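Wovance Two-Arm Bench Kit: Review After a Season of Shared Use

11 min read

The Wovance two-arm kit ships as two cartons of arm parts and one flat carton containing extrusion, brackets and hardware. I assembled it with Noelia Lozano for the shared shop in Urnville in August, and it has been on a bench there since. This review covers the mechanical build, the grippers, the cabling and the teaching software. I did not test the vision package, which is sold separately and requires a faster computer than the one we had.

The kit was bought at list price out of the shop's equipment budget. Wovance did not supply anything and has not seen this text.

Assembly

The manual is a printed booklet with exploded drawings and almost no prose. The drawings are accurate. The order of operations is less so. Step 11 asks you to close the shoulder cover on each arm, and a later page asks you to route the wrist cable through the shoulder. We closed the covers, opened them, and closed them again. If you read one page ahead throughout, the problem does not arise.

Fasteners come in labeled bags by subassembly. There are 103 screws in the bag for each arm according to the parts list, and both of ours had spares left over. Thread engagement was good everywhere except the elbow joint, where the supplied screws bottom out before the clamp is fully tight. A thin washer under each head fixed it. Darnell Holloway had some in a drawer; they are not in the kit and should be.

Joint zeroing uses a steel pin pushed through matching holes. It is quick and repeats well. We re-zeroed both arms after moving the bench and the offsets came back within the resolution of the display.

Bench and mounting

Wovance recommends a rigid top and means it. Our first attempt was on a folding table, where the reaction from one arm stopping was enough to shift a part in front of the other. The present top is wood, in strips, with the grain exposed, and it is stiff enough. Valeriano Esteban had wanted steel plate. Wood is kinder to fingertips when someone enters a height wrong, which in a shared shop happens weekly.

The one drawback of a pale, finished top is reflection. Under overhead tube lighting, a low camera sees bright bands across the surface. This matters only if you plan to add vision. For taught positions it has no effect.

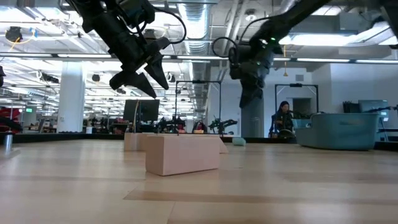
Clearance deserves more attention than the manual gives it. The two work envelopes overlap over the middle of the bench, and the controller checks each arm against its own limits but not against the other arm unless you turn on the shared-zone setting. That setting is off by default. It should be the first thing anyone enables. With it on, the second arm waits at the zone boundary until the first has left, which slows a handover routine noticeably but removes the most expensive kind of mistake.

Our standard trial work is plain wood blocks. They are cheap, they have flat faces, and a dented one can be replaced from the offcut bin. Olga Toledo wrote a stacking routine for them that we now use as an acceptance check after any maintenance. Soft and rounded items are a harder case, discussed below.

Grippers

The grippers are the strongest part of the kit and also the part most in need of revision. Each has two dark fingers on a parallel mechanism, driven by a single motor. Opening and closing are smooth, with little play at the tips when new. The force setting is a single number from 0 to 800 with no unit given. I measured nothing and treat it as a relative scale. Low values are usable for light parts. Above the middle of the range, the fingers begin to flex before the grip gets any better.

The stock fingers are shaped for flat-sided objects. On a block they seat squarely and lift straight. On a rounded object the contact patch is small, and the part tends to roll out toward the open side if the approach is even slightly off center. Wovance publishes the finger geometry, so making your own is practical. Defne Sönmez printed a set with a shallow concave face that holds round parts better and flat parts worse. Swapping takes two screws per finger and a short recalibration of the closed position.

Tip wear is the other issue. The outer edges of the original fingers chip when they meet the bench at speed. The remedy is to set the minimum height in the controller, per arm, and to check it again after any finger change, because a longer finger does not tell the software that it is longer. We missed this once. Replacement fingers from Wovance are sold in pairs only. 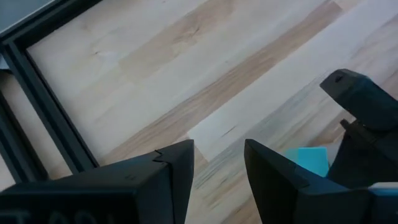

Working both grippers close together takes practice. The housings are bulky for the size of the fingers, so the limiting dimension in a handover is the body of the gripper and has little to do with the reach. Two grippers brought in over the same small part will touch housings well before the fingertips meet if both come in vertically. Angling one in from the side solves it. The teaching software lets you store an approach angle with each position, and once we began doing so, small-part handovers became routine.

Cabling

Cables are external at the wrist and internal below the elbow. The external section is left long so the wrist can rotate fully, and the slack forms a loop that stands clear of the arm. It works, but the loop can catch on a neighboring arm if both are raised at once. The supplied clips are too weak to hold it down. We replaced them with hook-and-loop strap, leaving enough free length for full travel. Check that travel by hand, with the power off, before running anything.

Connectors are keyed and latch positively. I have no complaints about them.

Teaching software

The kit comes with a program called Devel. Positions are taught by moving the arm by hand and pressing a key, then arranged in a list. It is plain and stable. There is no undo for deleted positions, so save often. Files are readable text and can be edited outside the program, which is how most of us now work. Nieto, the third-party scheduler that several owners use instead, will import the same files but ignores the shared-zone setting on import. Anyone moving to it should re-enter the zone by hand.

Playback is repeatable enough for pick and place with blocks and trays. I would not use it for inserting a close-fitting pin without some compliance in the fixture.

Noise and power

Two arms moving at default speed are quieter than the shop's ventilation. Holding position produces a faint whine that some people notice. The power supplies run warm and need space behind them.

Verdict

Recommended for a shared shop with at least one person willing to maintain it. The arms are well made and the zeroing method is excellent. The missing washers, the default zone setting and the chipping fingertips are all correctable by the owner, though a kit at this price should not require it. For a single user at home, one arm is enough to start with, and the second can be added later using the same controller. Order a spare pair of fingers with the kit, as shipping on them separately costs more than the parts.

We use cookies to remember your preferences and measure traffic. By continuing to use this site you accept our cookie policy. Accept / Manage settings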